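Drawing Firnville From Memory
What 30 hand-drawn maps told us about our town

Project report, Human Geography elective
Savita Agarwal, Vivek Kandpal and Pramila Gautam
Submitted Dec 14, 2023

Why we picked this

It started with an argument over lunch. Vivek said the old Flostine cannery was north of the river bend, Savita said it was east, and Pramila drew it on a napkin in a spot that would put it in the river. All three of us have lived in Firnville our whole lives! We walk past the cannery most days. When we checked the town map, Savita was closest, though she had the river running in a straight line and it does nothing of the kind.

That napkin became our project. We wanted to know how people carry a town around in their heads: what goes in, what gets left out, what gets stretched or squeezed. Geographers call these drawings mental maps or sketch maps, and people have been collecting them for a long time. We had read about them in class in the chapter on place, but reading about them and watching a person sit down and draw one are very different things. People get completely absorbed. Several asked for a second sheet of paper, and one man taped two together so he could fit in his sister's house.

How we did it

We asked for maps at three places: the public library, the Saturday market, and the Bajpai bakery on Canal Street, where the owners let us have the corner table by the window on slow afternoons. Everyone got the same blank sheet of letter-size paper, a black pen, and the same sentence: "Please draw a map of Firnville for somebody who has never been here." We didn't give a time limit. We didn't say which way up the paper should go, and we didn't mention streets, landmarks or north, even when people asked (they asked a lot, especially about north).

After the drawing we asked how long the person had lived in town, how they usually get around, and which part of the map they had drawn first. That last question was Pramila's idea and it ended up being our favorite.

We stopped at 30 maps. We would have liked more, but the tracing took far longer than planned. Each map was scanned and every labeled or clearly recognizable item was marked with a dot in Idix, the mapping program on the library computers. Then we matched each dot to its real location. Across all the maps we marked 841 items, from the water tower down to a single mailbox.

Two of us marked every map separately and compared afterward. Where we disagreed, the third person decided. Most disagreements were over lines without labels. Is a wavy line next to the park a path, a stream, or a hedge? We left an item out if all three of us had a different guess.

What we found

People start with where they stand. Most of the bakery maps began with Canal Street and most of the library maps began with Library Square, even when the person lived on the other side of town. The market maps were more mixed. We hadn't thought about this at all before we began, and if we did the project again we would collect from more locations, or go to people's homes, to see how much the starting place changes the rest of the drawing.

The river gets straightened. Almost every map showed it as one smooth line or a gentle curve. The real river makes a sharp bend below the cannery and then doubles back, and that bend is the reason the streets in the Flats meet at such odd angles. On the sketch maps the streets of the Flats are drawn as a neat grid. It seems people fix the river first and then fix everything next to it to match. We love this finding, and it explains Pramila's napkin.

Hills disappear, unless you ride a bike. Drivers left out Prospect Hill nearly every time. The cyclists drew it, and drew it big! One cyclist used little arrows for steep parts and wrote "ugh" next to the worst one. People who walk were somewhere in between. They often drew the stairs that go up to the school but not the hill the stairs are on.

Big buildings are less important than we expected. The county building is the largest in town and it's missing from a good share of the maps. The bakery, the skating pond, and the crossing guard's corner by the elementary school show up again and again. Vivek's theory is that people remember places where they have to slow down or wait. Savita thinks it's more about where you run into someone you know. We argued over this for a week and haven't settled it, so both ideas are in here.

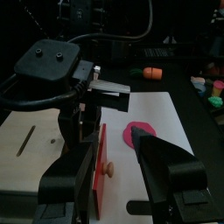 Lalit Grewal, reading our first draft, asked whether we were measuring what people know or just what they can draw, and said he could walk to the skating pond blindfolded but would put it in the wrong place on paper every single time. It's a fair question and we spent a full meeting on it. A person who feels shy about drawing may leave out things they know perfectly well. We noticed that people who said "I can't draw" before starting tended to make smaller maps, tucked into one corner of the sheet, and that they talked more while they worked. We wrote down some of what they said, but not in any organized way, and we wish we had recorded it properly.

So a gap on a map can mean a few things. The person may not know the place, or may know it and not care, or may have run out of room. The edges of town suffer most from the last one. The east side is squashed on lots of the maps, and our guess is that people who write left to right also draw left to right and hit the edge of the paper. Turning the sheet sideways helped the few people who tried it.

How long people have lived here

We had expected longtime residents to draw more, and in general they did, but the maps from newcomers surprised us. The five people who had moved to Firnville within the past year drew the street names more accurately than anyone else. They still read the signs! People who grew up here often left streets unnamed or used names that aren't on any sign, like "the dentist road" or "behind the Flostine." Two older residents drew the rail line, which was pulled up before any of us were born. One of them drew the station too, with its clock.

That changed how we think about mistakes. At first we had a column in our spreadsheet called "errors" and the station went straight into it. Later we renamed the column "differs from current map," which is clumsy, but fits better.

Problems

Our sample leans toward people who had time to sit down, so parents with small kids and people rushing to work are mostly missing. The bakery crowd was also a bit older than the town as a whole. We had a rainy Saturday at the market where we got hardly anything. And some scans came out pale at the fold, so we had to go back to the paper originals, which by then were in the wrong order in Savita's backpack.

What's next

In January we'll hang the maps in the library hallway with the names removed. Santosh Srivastava has offered to help us print the combined map, the one with all the dots on it, large enough for people to add to. We want to leave pens next to it and see who fixes the river.

Thank you

To everyone who drew for us, to the Bajpai bakery for the corner table and the day-old buns, and to Lalit Grewal for the hard questions. The napkin is attached as Appendix A.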